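How to Buy a Used Office Workstation Without Getting Talked Into a Bad One

Posted 13 Jun 2018

Every few months a big company clears out its desks and a truckload of old towers lands on the resale market. The sellers call them "workstation class" and "enterprise grade," and the price looks like a steal next to anything new. Sometimes it is. A lot of the time you are paying extra for a word on a listing.

I have bought several of these and regretted more than one. The steps below are what I do now, before and after the money leaves my account.

Step 1. Decide what the machine is for

Write it down. "Faster" doesn't count. If you edit home video, you need memory and a decent processor. If you do email and taxes, almost any office tower from the last several years will do it, and the workstation label buys you nothing except a heavier box and a louder fan.

Set a ceiling too. Mine was 100 dollars over what a plain office desktop of the same age would cost me. If the fancy one can't beat the plain one inside that gap, I buy the plain one.

Step 2. Read the listing like you don't trust it

"Tested and working" can mean that somebody pressed the power button and saw a light. Ask what was tested. A seller who ran a memory check and a drive check will usually say so, since it took them time. A seller who didn't will send you back the same three words.

"Refurbished" is worse. There are sellers who clean the machine, swap worn parts and load a fresh system. There are others who wipe the outside with a rag. Both use the same word. I bought one tower from a reseller called Fimovix whose page promised a 6-point inspection. I asked for the six points. I got a coupon.

Ask for photos with the side panel off. You want the actual unit, so ask for the serial sticker in one of the pictures. A stock photo of the model tells you what the factory built years ago and says nothing about what is left in there today.

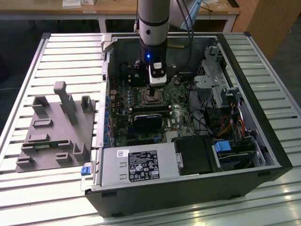 Step 3. Check the parts that sellers like to pull

Memory goes first. It's small, easy to remove and easy to sell on its own. A listing that gives the maximum memory ("supports up to...") and never says how much is installed is telling you something. Drives go next, along with the little caddies that hold them, and those caddies can be a real pain to replace on some brands.

Then look at the power supply. Many office brands use an odd shape or an odd plug, so a cheap standard one won't fit. If it's dead or missing, your bargain is over.

Keep a short list next to you while you look through the photos:

Memory: how many sticks, what size, what type
Drive: is there one, and is the caddy there
Power supply: original, and is the label readable
Processor: exact model number, not "quad core"
Cooler: present and screwed down
Graphics: exact model, or built in

Any line the seller can't fill in, I treat as a no. People tell me this is harsh. Those people haven't waited nine days for a box with no cooler in it.

Step 4. Don't pay for the word "professional"

Here is where the listings get silly. A workstation graphics card was expensive when new, and sellers lean on that old price as if it still meant something. Some of these cards were always entry models, made to run office monitors and light drafting software. Look up the exact model and see what people really run on it. If you want to play games, be extra careful, as a professional badge doesn't promise you anything there. 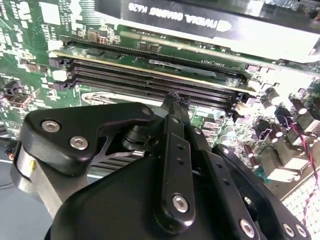 The same goes for memory. Error-checking memory is a fine thing in a bank. For your photo folder it may not matter much, and some of it won't work in a normal desktop if you try to move it later. Ask which type is fitted before you plan any upgrades.

Benchmark scores get pasted into listings as well. One ad I saved boasted a score over 3000 and never named the test. A number with no test behind it is decoration.

Step 5. Inspect it the day it arrives

Do this before you install anything, while the return window is open. Unplug it, lay it on its side on a firm table, and take the panel off. Compare what you see with the listing photos. Look for swollen capacitors, loose screws rolling around, and any spot where the board looks darker than it should. Give the processor socket a look too, if you can do it without forcing anything. With the cooler off, the CPU is right there in the open, as on the server board in the last photo, and you can read the model number yourself. If you go that far you'll need fresh thermal paste before you power it up, so have a tube ready.
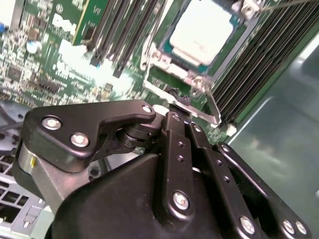

Once you're satisfied with the hardware, put the panel back and run a full memory test overnight. Quick tests miss things. While you have the machine open, though, take your own photos of everything, including the board with the CPU showing in its socket if you've taken the cooler off, so there is no argument later about what was in the box. Then check the drive's hours. I've seen a "lightly used" drive that had been spinning since the machine was new.

Step 6. Look at the clock and the BIOS

Go into the setup screen before you load a system. On one of mine the date read March 2039, and the owner's manual was no help. Usually a wrong date points to a dead coin battery, a cheap fix. A BIOS password is another matter. Without the password you may not be able to change the boot order, and some brands make it very hard to clear. Send it back.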